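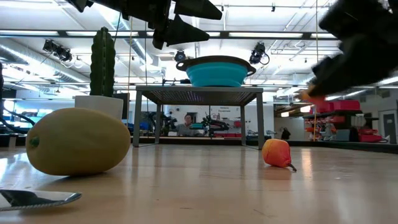

Budgeting for a second arm station: what did you forget to put in the quote?
Board: Buying and Planning

benchmoss
Joined in May, 6 posts

Hi all! I've been reading this board for months and finally have a reason to post. Our lab at Kinholm is planning a second tabletop station for kitchen-type pick and place (fruit, bowls, strainers, that sort of thing), and I get to write the equipment request, which I'm way more excited about than a person should be over a spreadsheet.

What I have so far: two arms with parallel grippers, wrist cameras on both, one fixed camera, a frame made from aluminum extrusion, a solid wood top, and a computer to run it all. Then I have a line that just says "objects and misc" with 1462 dollars in it. My boss Rocío Barajas circled that line and wrote "misc what??" next to it. Fair enough.

So, people who have bought one of these stations before: what did you leave out the first time? And is the misc line too big or too small? I want to get this right because the first station came together in bits and pieces and I'd love for the second one to show up as one sensible order.

gripperwax
Regular

Too small, and I say that with love. Split it up before you send it back. Mine has four lines: things to pick up, things to put them on or in, spare fingertips, and cables with everything that holds cables. The last one always ends up bigger than you'd guess.

Fingertip pads especially. We tried to get through a season with one spare set and then sat waiting on the mail for a part that costs less than lunch. Order 6 sets with the arms so it's all one shipping charge. You will use them!

tallow_kk
Moderator

Moving this to Buying and Planning, it was in General.

I'd go the other way from gripperwax on the size. Objects are cheap. Toy fruit, a folding colander, a few plastic bins, you can fill a shelf from a discount store for very little, and a lot of it will be in somebody's kitchen drawer already. Where I'd put the money is the top and the frame. If the frame moves when the arms move, every hour you spend calibrating is wasted and you'll be doing it again next week.

Also, please price the lighting. Glossy tabletops and ceiling tubes give you bright streaks right where the camera wants to see an object. We lived with ours for far too long. A matte finish on the wood did more for us than a better camera did, and it was a can of finish and an afternoon.

(Kenta Kaneko here, for those who know me from the old mailing list. New user name, same complaints.)

benchmoss

Kenta! I used your cable chart for the first station, thank you for that.

Good point on the finish, adding it now. How do people feel about maple butcher block for the top? I love the look of it and it's a real kitchen surface, but the supplier I talked to wants a deposit, and a plain laminate sheet would be a lot less.

gripperwax

Butcher block, every time. You can screw into it, sand it, and refinish it when it gets chewed up. The one thing I'd watch is the grain. Long stripes running away from the camera look great to us, but if you're doing anything with edges in the picture, test with a sample board first. Ask for an offcut, they'll usually give you one.

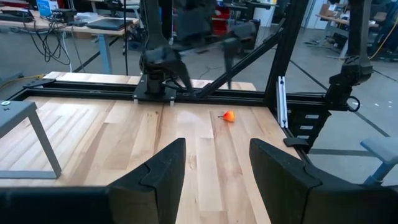

And please, please start with one object on the table. I know you want the full kitchen spread on day one, I did too. Get one small thing picked up well from lots of different spots, then add the next. It changes what you buy as well, since you learn what size your fingers like before you've spent the objects money.

Skitow
Regular

I disagree about starting with one object, at least for the purchase order. Training plan, sure, do one thing at a time. But buy the mix up front. Our purchasing office treats a second order as a whole new request with its own signatures, and a bag of plastic pears should not need two signatures. It did. I have the paperwork.

Get a good spread of sizes too. Big stuff up close to the camera hides whatever is behind it, and you want to find that out early. If everything on your shelf is the size of a plum you never will.

gripperwax

OK, I can live with that. Buy wide, train narrow. My purchasing office is me and a card, so I forget how the rest of you suffer.

hamton_jo
New member

Can I ask about arms? We're at the stage before benchmoss, and we have two quotes. One is from Dudás, one is from a reseller that bundles the mounting plates and the frame. The bundle costs more but it comes as a kit. Is it worth it if nobody on our team has built with extrusion before?

tallow_kk
Moderator

I haven't used the bundle, so take this for what it is. Extrusion is very learnable. Two people and a square can put up a frame in a day. What I'd check in either quote:

Are the mounting bolts included, and do they fit the slot in the rail?
Is there a place for the controller on the frame, or does it end up on the floor?
How long are the arm cables? Measure along the frame, up the post and back down. Going straight across the table will give you a number that's way too short.
Who pays return shipping on a bad arm?

If the bundle answers all of those and the other one doesn't, the extra money may be well spent.

Skitow

Adding one: leave room to walk behind it! Draw the station on the floor with tape, with the arms at full reach, and then try to get past with a laptop in your hands. We moved ours twice.

Put shelving and bins in the request as well. Ours came out of the office supplies budget and there was a long, chilly email about it.

benchmoss

This is so much better than what I had. Here's where the misc line stands now: objects, containers and stands, 6 sets of fingertips, cables and ties, wood finish, shelving and bins. Rocío has looked it over and the only thing she circled this time was "stands," so I'm calling that progress.

I've moved the camera mounts out to their own line and bumped the frame up a size so there's space for the controllers. Still torn on buying a spare wrist camera. Does anyone keep one on the shelf?

gripperwax

Yes. Two, in fact. Same model as the ones on the arms, still in the box. Wrist cameras live a rough life out there by the fingers, and when the model gets dropped from the catalog you'll be very glad you have a match.

tallow_kk
Moderator

One is enough for a two-arm station in my book, but I won't fight over it. Put the second in as an optional line and let Rocío circle it.

hamton_jo

Thanks for the checklist, Kenta. I sent it to both sellers this morning and one has already written back to say the bolts are extra.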